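Visit to the county's flu clinic open day and supply depot, October 2024

The county health department opened its new supply depot on MacPherson Road to the public on Sunday, alongside a free flu clinic in the building next door. I went to both. The clinic ran from nine until two and the depot tours left every half hour from the loading side.

Parking was on the grass across the road. The sign for the clinic was easy to find, the one for the depot less so, and several people ended up in the wrong line. Staff sorted it out at the door.

## The clinic

The department had 500 flu shots set aside for the day. No appointment was needed, but anyone who had filled in the form online went to a separate table and got through faster. I had filled in the paper form and waited 25 minutes. There were six stations, each behind a cloth screen, and a row of chairs for the 15 minutes they ask you to stay afterward.

Kendra Bouchard, the department's immunization coordinator, was handing out the aftercare sheets. She told me the high-dose vaccine for people 65 and over had arrived only on Thursday, later than ordered, and that the clinic had nearly gone ahead without it. Two nursing homes in the north of the county are still waiting for their share. She expects to have it to them within the week.

COVID shots were not given on Sunday. Those go through the pharmacies this fall, and the department keeps a small stock for people without insurance. You have to call for that one. The number is on the back of the aftercare sheet.

## The depot

The tour was led by Dwight Nguyen, who runs the depot. The county used to keep its vaccine in two refrigerators in the basement of the old health building on Center Street. During a power failure in February the backup generator didn't start, and 544 doses of various vaccines had to be thrown out. Most of them were childhood vaccines meant for the school program. That loss is what got the depot approved.

The new place is a former furniture warehouse. The front third has been rebuilt as the cold room, with three walk-in refrigerators and two freezers. You look at it through a window. Each unit sends a temperature reading every five minutes to a monitoring system called Luvedex, and if a reading goes out of range it calls the person on duty, then the next person on the list, until someone picks up. Nguyen said it had called him twice so far, both times over a door that hadn't been pulled shut.

Behind the cold room is the packing area. Doses for the outlying towns go out in insulated boxes on Tuesdays and Fridays. The drivers work for a contractor, Hedero, and the county pays by the trip - the longest is 53 miles one way, to the clinic at the state line. In winter that run leaves at six in the morning.

The rest of the building holds gloves, masks, syringes and test kits. It's mostly shelving. Stock is counted at the end of each month, and anything within 90 days of its expiration date moves to the front so it gets used first. There were still a lot of masks left from 2021.

Somebody on our tour asked what the building cost. Nguyen gave the figure as roughly $700 thousand, most of it from a state grant that had to be spent by the end of the year. The county's own part went on the generator and the new roof. The yearly running cost will be in the budget that goes to the legislature next month, and he didn't want to give a number before then.

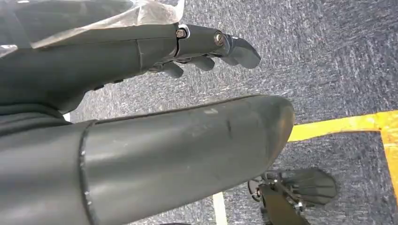 Brayden Cormier said he would have put the money into evening clinics first, as people in the south end of the county work shifts and can't get to a shot at ten on a weekday morning, however well it has been stored. Nguyen answered that evening hours are a staffing matter and come out of a different fund. Two nursing jobs have been open since spring. He did agree that the south end is badly served, and said a monthly clinic at the fire hall there is being talked about, with no date yet.

The tour took 40 minutes. The floor is bare concrete and the packing area is kept cool, so bring a jacket if you go. There is one restroom, at the front.

The next open day is planned for spring. Walk-in flu shots continue at the health department on Wednesdays from one to four, for as long as the supply lasts. Bring an insurance card if you have one. People without insurance pay nothing.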